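From the Props Shelf: Breakfast in Mint Green

Many of you wrote in after the April newsletter to ask what had become of the kitchen for our next play, The Lodger at Ostier Street, and I have been meaning to answer you all properly. The kitchen is coming along nicely, thank you, and the part of it I am fondest of by far is the little mint green stove that will sit on the counter through both acts.

Those of you who have read the script will know that breakfast matters a good deal in it. The two sisters hardly speak to each other for the first ten pages, but they do lift lids, put them back, move the pot and look inside it, and Grigoris Papadakis (who is directing, and who has strong feelings about breakfast in general) wanted something the audience would notice as soon as the lights came up. We looked at a great many sad beige things before Maricel Barredo turned up with the green one in a box on her lap, and I'm afraid the rest of us cheered.

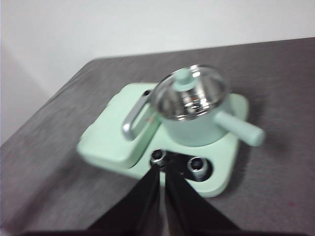 I should say a word about the color, as it has caused more discussion than anything else this season. Hazel Villanueva had already painted the cupboard doors a warm yellow called Trurno, and for one evening we really thought one or the other would have to go. Then Tatsuya Nakajima held a door up next to the stove under the stage lamps and it was lovely, like a dish of after-dinner mints beside a lemon tart, and the doors are staying as they are. The curtains are another story and I will spare you that until the next issue.

What makes it such a pleasure for the actors is that there is so much on it to use. The little pot has its own long handle and a lid with a green knob in the middle, so there is always something for a hand to do during a pause, and the silver loop of a handle over on the left catches the light beautifully. We have asked both sisters to rehearse with it from the start - the business with the lid has to land on certain words, and it takes longer to get right than you would think.
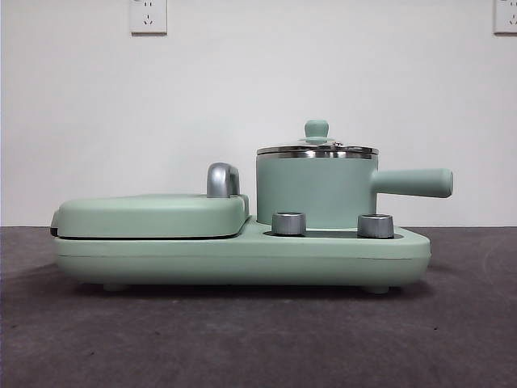
Noel Galang has been working on the sound to go with it, and he is very particular. He wants a gentle bubbling under the letter scene and a good clear clink when the lid goes back on, and he has been recording every pan in his mother's house. If you have an old enamel saucepan with a nice voice to it, he would be glad to borrow it for an afternoon.

We are still short of a few things for the table. Two egg cups would be a great help (they needn't match), along with a toast rack, a butter dish with a lid, and a checked tablecloth that you won't mind seeing jam on. Please put your name on the bottom of anything you lend us.
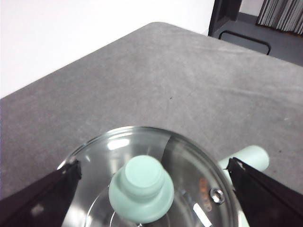
The props evening is on 20/07/2024 in the back room at Lumanlan Hall, and everyone is welcome, whether or not you have lent a hand before. We'll be sorting crockery, mending the bread bin and finishing the labels for the shelves at the Bodeo store. Maricel is bringing her almond cake, so do come hungry, and use the side door as the front one sticks.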